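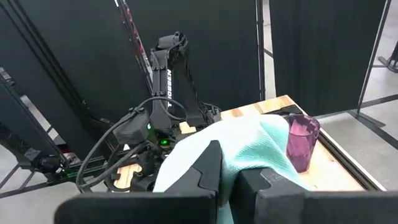

Poulain Questions the One-Wipe Promise, Asks Households to Slow Down at the Table

FLULLEDORA, August – Poulain, the household testing service based in Flulledora, today released the results of its summer review of cleaning cloths for wooden tables. The review covered 64 cloths sold for kitchen and dining use. The service says it remains unconvinced by most of what is printed on the packages.

The claims are familiar to anyone who has stood in the cleaning aisle. One wipe and done. Streak-free on every surface. Safe for all woods. Poulain set out to see how many of these statements held up on ordinary tables in ordinary homes, where cups get set down without coasters and the table is often still in use when somebody starts wiping it.

Testers made 142 passes over light-colored wooden tabletops, some freshly oiled and some left as they were found. Each spill was a measured amount of milk, cold tea or grape juice. Testers were told to clean up the way they would at home, with no scrubbing technique suggested and no cleaning spray supplied.

Only four of the cloths cleared a fresh grape juice spill in a single pass to the satisfaction of both testers. Two of those four left lint in the grain. The rest needed a second wipe, a third, or a rinse in the sink and another try.

"We would like to believe the package," Poulain said in a statement. "We have read a great many packages. A cloth is a piece of fabric, and what it does on a table depends on how damp it is, how you fold it and whether you bother to move the cup first."

Moving the cup was a bigger matter than the service had expected. Nearly all of the marks left behind after wiping were within a hand's width of something that had stayed on the table. People wiped up to a cup, went past it and carried on. The liquid that had crept under the base stayed where it was, and it showed up later as a ring. More expensive cloths did no better at this, and Poulain does not see how they could.

The review was also cool toward the idea that texture settles the question. Ribbed fabrics are widely sold as superior at lifting crumbs. In the tests they did pick up dry toast crumbs well, and then put a fair share of them back down when the cloth was turned over. Smooth fabrics pushed crumbs ahead of them to the edge, where a waiting hand did the real work. Poulain declined to name a winner between the two.

Color drew similar doubts. Several makers now sell sets in mint, aqua, pink and yellow and suggest a separate shade for every job in the house. The service found no difference in performance between colors of the same cloth. It allows that keeping one color for the table and another for the floor is sensible, provided everyone in the home knows which is which. In many of the households that took part, they did not agree.

Plank tabletops brought their own trouble. Joints between boards held on to liquid after the surface looked clean, and knots sometimes felt rough enough to catch a loose thread. Wiping along the grain helped with the joints. Wiping in circles, as several packages direct, spread juice into gaps that had been clear before. Poulain has written to the makers concerned to ask where the advice about circles came from and has so far had no answer it would call useful.

The service is offering the following advice, with the caution that none of it is new:

Lift cups, plates and anything flat that liquid can run beneath, and wipe the bottoms before setting them back.

Fold the cloth into a pad. A bunched cloth leaves dry patches and misses the low spots.

Wring it out well. Most of the streaks seen in the review came from too much water.

Follow the grain on plank tables and finish with a dry cloth along the joints.

Hang the cloth up afterward. One left in a heap on the table keeps the wood under it damp.

The full results will be shared first with Jomura, the neighborhood home-care program that lent kitchens for the tests. Jomura plans to use the findings in its beginner classes on looking after wooden furniture. Poulain has asked that the classes leave out any list of recommended cloths, on the grounds that such lists are read as endorsements and tend to outlive the products on them.

A further round of testing is planned under the working name Skaleteo. It will look at how the cloths behave after repeated washing, a point on which the packages make bold claims and give few details. Poulain says it will publish whatever it finds, including the possibility that an old cotton dish towel does the job as well as anything else in the drawer. An early trial with dish towels was left out of the present review because the towels varied too much in age and thickness to be compared fairly.

The service also warns against reading too much into its own numbers. The tables were all light wood. Dark or heavily varnished tops may behave differently, and no stone or glass was tested. The spills were fresh, and dried juice is another problem altogether. Testers knew they were taking part in a review and may have wiped with more care than they would on a busy morning. If so, the real results are likely worse.

"Anyone who tells you a cloth will change your kitchen should be asked what was wrong with the last cloth," the statement said.

Makers whose products were included have been sent their individual results and invited to respond. Responses will be published alongside the full report without editing. Poulain accepts no payment or free samples from makers, and every cloth in the review was bought off the shelf.

About Poulain

Poulain tests everyday household goods in working kitchens and laundry rooms and publishes its results in plain language. It does not issue awards, seals or star ratings.

Printed copies of the cloth review can be requested at the Poulain front desk in Flulledora.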